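A Visit to the Grasping Room at Ulik, Gitley

Posted Jun 1, 2025

I work in a small company which packs spare parts, and my manager has asked me many times if a robot could learn to empty our mixed boxes. I did not know what to answer him. So when Ulik opened its doors for visitors, I took the early train to Gitley and stood in front of the gate half an hour before anybody was there to open it.

Ulik is in the old part of the industrial area, behind the bus depot. The sign is small and I walked past it once. There were 20 of us in the group, most of them students, and a few people like me with a notebook and practical questions. We received a visitor card and a pair of safety glasses. Mine were too big and I had to hold them with one finger on the stairs.

Our guide was Erzsébet Kiss. She has been responsible for the data collection since last November, and she speaks fast, so please forgive me if I have written some detail wrong. She began in the corridor, in front of a whiteboard, and not with the robots. She wanted us to understand first what the word "example" means in her group. One example is one try. The arm goes down into the bin, closes the gripper, goes up again, and the computer saves the camera pictures, the position of the arm, the opening of the fingers, and the result. The result can be good or bad. Both are kept.

A student asked why they keep the bad ones. Mrs. Kiss answered that in the first weeks they threw away the failures, and the model which they trained became very sure of itself. It went down everywhere with the same confidence, also where there was only floor. After they put the failures back, it became more careful in choosing its place. I liked this answer very much and I have repeated it to my manager.

Then we went in. The grasping room is long and has a carpet, which surprised me, because I expected a concrete floor like in our hall. It is also less loud than I believed. You hear the motors of the arm as a kind of soft singing, and from time to time the sound of something hard which falls on metal.

The operator that morning was Elibariki Minja. He sat at the screen and let us look over his shoulder, four persons at a time. When I came to his desk the counter for the shift was at 142 tries. He told me that a normal day brings 555, if no cable makes trouble and nobody has to enter the safety area. The aim for one set of objects is 3,000 tries, and then the objects are changed. I calculated in my head that this is between five and six days for one set, and he confirmed it.

I asked him how they choose the objects. In my imagination there was some scientific list. He said there is a list, but it says only what kind of difficulty must be present: something soft, something thin, something which the camera does not see well, something with a simple shape so that the model has also easy cases. What exactly goes in is decided by the person on the shift. Many things come from the toy shop and the flea market in the town. Glass is the most hated by the software people, because the depth camera looks through it and reports the floor behind.

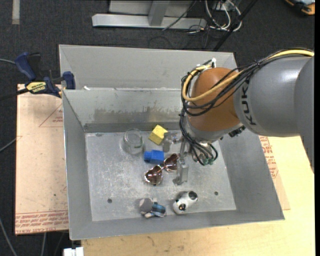

The soft toys bring another problem, he explained. A block can be taken in only a few ways, and each way is clearly right or clearly wrong. A soft toy you can take by nearly any part, and it will come up, but it turns and hangs, and the next camera picture shows a shape which the model has never met. They were discussing for a long time if such a try should be saved as good. The present rule is simple: if the object is still in the gripper at the end of the lifting, it is good, and it doesn't matter how it hangs.

The label is given by the machine. After each lift it compares the picture of the bin before and after, and it reads how far the fingers are closed. Mr. Minja checks a part of these labels by hand. He showed us several old cases on his screen where the computer had written "good" and a human would say "bad". One was a pair of glasses that had been only pushed into the corner. The camera saw that they were gone from their place and was satisfied. He corrects such a label with two keys and continues.

One point was important for my own work. I asked if our parts could be learned from their existing examples, without new collecting. Mrs. Kiss was honest with me. She thinks that the general behavior would carry over, but that small, oily, shiny parts are far from what the model knows, and that we would need some days of tries with our own boxes. She also said that our light would be a bigger problem than our parts. We have windows in the roof, so I wrote this down and underlined it.

After the tour there was coffee and a short talk about Dandolari, the program in which they keep and sort the recordings. It was mostly for the students. I understood that every try has a page of its own and that you can search, for example, for all tries in which the gripper touched the wall. The questions after it were very technical and I used the time to draw the plan of the room from memory.

What I missed was a possibility to see a person guide the arm by hand. On the invitation it was promised, but the device was in repair at Pakzad and there was no replacement. Also the room for the talk was too warm.

The visit is free, but you must register by e-mail. From Gitley station it is 20 minutes on foot, or you take the bus to the depot. Bring your own pen if you want to make notes, they had only two.

Comments (4)

rolf_p
Thank you for this. We had the same trouble with roof windows at our plant. We put a simple cover over the cell and the results were the same in the morning and the afternoon.

Marisol T.
Did they say if the tries are random, or does the model already choose where to go down?

Author
Marisol, I asked Mr. Minja the same. The first part of each set is random and after this the model chooses, but a few random tries always stay mixed in. I don't know the exact share.

dkw
I was in the second group in the afternoon. They had stopped for a loose connector, so we saw much less than you did. The coffee was good.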